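Prombridge opens Jundville test hall for defence sensor work
7 Mar 2019
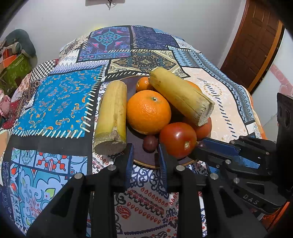
An orange and cut sugarcane on a dark purple plate.

Prombridge has moved its sensor and communications testing into a new hall at Jundville, ending a long stretch in which the company's defence programs shared bench space with its commercial marine business.

The hall has 1,308 square metres of floor and is split into two secure bays. The larger bay is set up for vibration, salt fog and thermal cycling. The smaller one is a shielded room for radio work. Staff began moving equipment across in July and the last of the vibration tables was signed off this week.

Rin Higuchi, who runs engineering for the defence group, said the main gain is in scheduling. Until now a defence customer who wanted a repeat test could wait behind a run of ferry radar housings, and the other way around.

"We were spending too much of the week negotiating with ourselves," Higuchi said. "A failed seal on a Tuesday-type job would turn into a month's delay, and the seal was a small fix. The delay was all queue."

The first program to use the hall is Clilia, a passive acoustic sensor meant for small patrol vessels. It listens for outboard engines and other low craft at night, and sends a bearing to the bridge display. It does not transmit, so a vessel can run it while keeping its radar off.

Clilia has been through two rounds of sea trials. The first round showed that the hydrophone mount picked up hull noise at certain speeds, and the team spent most of the following period on a new bracket. The second round logged 678 hours of recordings, and those are now being used to tune the software that sorts engine noise from surf, rain and fishing gear.

Higuchi said the software is the harder part of the job. The sensor hears plenty. The question is how much of it should reach a watchkeeper who has been up since four in the morning and already has three screens to look at. The present build holds back any contact it cannot track for a set period, and crews have asked to be able to change that period themselves. That option will be in the next release.

The acoustic processing comes from Jõgi, a small supplier that has worked with Prombridge on commercial sonar for several years. Under the arrangement Jõgi writes the detection code and Prombridge does the integration, the housings and the qualification testing. Jõgi engineers will have desks at Jundville during test campaigns, although the company is keeping its own office.

A production decision on Clilia has not been made. Prombridge has quoted on an initial lot of 500 units, with spares and training priced separately. Higuchi would not name the customer or give a date. She said the design is stable enough that long-lead parts could be ordered once a contract is in place, with connectors the item to watch. Waterproof connectors of the type used on the sensor have been slow to arrive all year.

The new hall will also take on repair work. Units coming back from service will be opened, checked and retested on the same tables used for qualification, and the results kept in one set of records. In the past, repairs were handled at a separate counter and the findings reached the design team late — sometimes after the next drawing had gone out.

There are still a few things to finish. The shielded room needs a second door seal, and the loading dock is too low for one of the trucks the company uses. Until the dock leveller is fitted, larger crates will go through the old building and be brought across by forklift. Suppliers sending anything over pallet size should call the stores desk before dispatch.

Outside companies can book the vibration and salt fog equipment when it is not needed for Prombridge programs. Bookings are taken a month ahead and the defence bays are not available for visits while tests are under way. Rates and a list of fixtures are available from the test services office at Jundville.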